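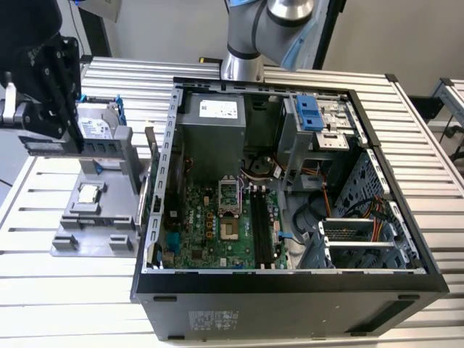 4. Préparer la cellule et lancer un premier cycle

Si vous arrivez directement à ce chapitre, revenez au 3 pour le câblage de la baie et le réglage des butées. Je pars du principe que le bras est fixé, que Semwal tourne sur le poste de commande et que vous avez un mot de passe d'opérateur (pas celui de la maintenance, s'il vous plaît, on en reparle au 4.5).

J'ai écrit ces pages à partir des règles que nous appliquons à l'atelier de Clokthorpe pour le démontage et le remontage de tours de bureau. Elles complètent votre analyse de risques et ne la remplacent pas. Si votre analyse est plus sévère que moi sur un point, c'est elle qui gagne.

4.1 Avant de mettre sous tension

1. Faites le tour de la table à pied. Je sais, on a tous envie de regarder l'écran et de cliquer. Faites le tour quand même, et passez la main sur les câbles pour vérifier que rien ne pend dans la course du bras.

2. Contrôlez le marquage au sol. Chez nous la ligne est tracée à 800 mm du bord de la table. Chariot, tabouret, carton de pièces : tout ça reste derrière.

3. Appuyez sur chaque arrêt d'urgence, puis réarmez-le. Un par un, en regardant à chaque fois si Semwal affiche le bon. Une fois sur notre cellule Zendik, deux voyants étaient inversés, et c'est Hiyori Fujimoto qui s'en est aperçue en faisant justement ce tour-là.

4. Posez la tour sur le flanc, capot retiré, intérieur vers le haut. Calez-la contre les butées vissées dans les rainures. Poussez un bon coup dans les deux sens : si elle glisse, reprenez le serrage des butées à 6 N·m.

5. Vérifiez que le cordon secteur de la tour est débranché et rangé hors de la table. Attendez ensuite 60 secondes avant de toucher à quoi que ce soit dans le boîtier.

ATTENTION — Le bloc d'alimentation ne s'ouvre jamais, ni par le robot ni par vous. Si un boîtier de bloc est enfoncé ou fendu, la tour sort de la cellule et part au rebut électrique.

4.2 Charger le gabarit

Le gabarit, c'est le support gris à gauche de la tour. Il a l'air bête, mais la moitié des incidents que j'ai eus venaient de là : une pièce posée un peu de travers, et la pince qui vient la chercher là où elle devrait être.

1. Bracelet antistatique au poignet, pince crocodile sur la prise de terre de la table. Pas sur le boîtier de la tour, dont la peinture isole plus souvent qu'on ne croit.

2. Placez le processeur dans son logement bas, face métallique vers le haut. Tenez-le par les bords.

3. Glissez le disque dans son berceau à clips et vérifiez qu'il ne joue pas. Un disque qui bouge dans ses rails peut s'échapper au moment de la prise.

4. Mettez la carte d'extension sur chant, équerre bien dégagée.

5. Prenez une photo de l'ensemble avec le bouton « État initial » de Semwal. Elle est jointe au journal du cycle et c'est la première chose que je demande quand on m'appelle pour un souci.

Note : pas de tournevis, de vis en vrac ni de tasse de café sur les lattes. Ça tombe entre deux profilés et on passe dix minutes à quatre pattes (pour la tasse, c'est pire).

4.3 Apprentissage des points en vitesse réduite

1. Passez le sélecteur sur MANUEL et gardez la clé sur vous.

2. Réglez la vitesse à 20 % dans Semwal. Ne remontez pas le curseur pendant l'apprentissage, même si les grands déplacements vous paraissent interminables.

3. Prenez le boîtier d'apprentissage, maintenez la poignée de validation en position médiane. La relâcher arrête le bras, la serrer à fond aussi. Essayez les deux avant de commencer.

4. Une seule personne pilote, et c'est la seule à pouvoir se tenir près du bras. Le collègue reste derrière la ligne, à portée d'un arrêt d'urgence.

5. Approchez chaque point par le haut, à la verticale. Gardez les approches en biais pour les cas où vous n'avez vraiment pas d'autre choix, et notez-les dans le journal.

6. Annoncez vos mouvements à voix haute. « Je descends », « je ferme », « je remonte ». On se sent ridicule la première heure et puis ça vient tout seul !

ATTENTION — N'attachez jamais la poignée de validation avec du ruban adhésif ou un collier. Je l'ai vu faire sur un autre site, par quelqu'un de très compétent qui avait mal au poignet. Si la poignée fatigue la main, faites une pause et changez de pilote.

4.4 Définir le point d'attente
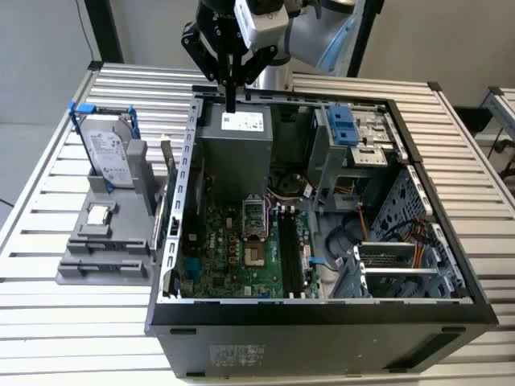 Le point d'attente est la position où le bras patiente entre deux opérations, et je vous conseille de le choisir vous-même au lieu de prendre celui que Semwal propose. Il doit laisser la carte mère visible et ne pas obliger l'opérateur à passer la main sous la pince. Regardez où se trouvent les doigts ici : fermés, pointés vers le bas, devant la partie gauche du bloc d'alimentation. Le socket reste bien dégagé, et on voit tout de suite que son cadre métallique est relevé. Pour une attente courte, en automatique, cette position me convient. Pour une intervention humaine dans le boîtier, je la trouve trop proche et je demande un second point, bras replié derrière la table.

1. Enregistrez le point court sous le nom ATTENTE_C et le point replié sous ATTENTE_R.

2. Rejouez le trajet entre les deux, toujours en vitesse réduite, tour en place et gabarit chargé. Un trajet validé sur une table nue ne vaut rien.

3. Tracez une zone interdite au-dessus du socket tant que son cadre est relevé. Dans Semwal : Zones, Nouvelle, Volume bas. Donnez de la marge, un cadre accroché par un doigt arrache facilement son support.

4. Faites la même chose pour les faisceaux de fils. Ils ne sont jamais au même endroit d'une tour à l'autre, alors dessinez large.

5. Associez ATTENTE_R à la demande d'accès opérateur. Le voyant passe au blanc fixe quand le bras y est arrivé et que l'arrêt surveillé est actif.

Note : blanc clignotant veut dire que le bras est encore en route. On garde les mains dehors.

4.5 Qui a le droit de faire quoi

À Clokthorpe, on fonctionne avec trois niveaux, et je n'ai pas trouvé plus simple.

Opérateur : charge le gabarit, lance et arrête un cycle, demande l'accès.

Régleur : tout ce qui précède, plus l'apprentissage des points et des zones. Pramila Bhatt et Akash Agarwal ont ce niveau chez nous.

Maintenance : modifie les limites de vitesse, de force et les entrées de sécurité. Toute modification à ce niveau se signe à deux, et on refait la section 4.1 en entier derrière. Oui, même pour un seul paramètre.

Les mots de passe ne se prêtent pas. J'ai longtemps été coulant là-dessus — et puis j'ai passé une après-midi de septembre à chercher qui avait relevé une limite de force, pour découvrir que le compte utilisé était le mien.

4.6 Premier cycle en automatique

1. Tout le monde derrière la ligne. Comptez sur vos yeux, le scrutateur au sol vient en plus.

2. Sélecteur sur AUTO, vitesse laissée à 20 % pour ce premier passage.

3. Lancez le cycle et gardez la main près de l'arrêt d'urgence jusqu'au retour en ATTENTE_R.

4. Si la pince lâche une pièce, arrêtez le cycle. N'essayez pas de la rattraper ni de la remettre dans le gabarit au vol. Demande d'accès, blanc fixe, et seulement ensuite vous y allez.

5. Après un arrêt d'urgence, ne reprenez pas le cycle au milieu. Ramenez le bras à la main jusqu'en ATTENTE_R, rechargez le gabarit, refaites la photo d'état initial et repartez du début.

6. Notez dans le journal la référence de la tour, votre nom et tout ce qui vous a paru bizarre, y compris un bruit. Un « bruit sec au poignet » noté par un opérateur m'a déjà fait trouver une vis desserrée sur la bride.

Pour augmenter la vitesse par paliers, passez à la section 5. Les fiches de contrôle à imprimer sont en annexe B, et la version pour gabarit Jollow se trouve juste après.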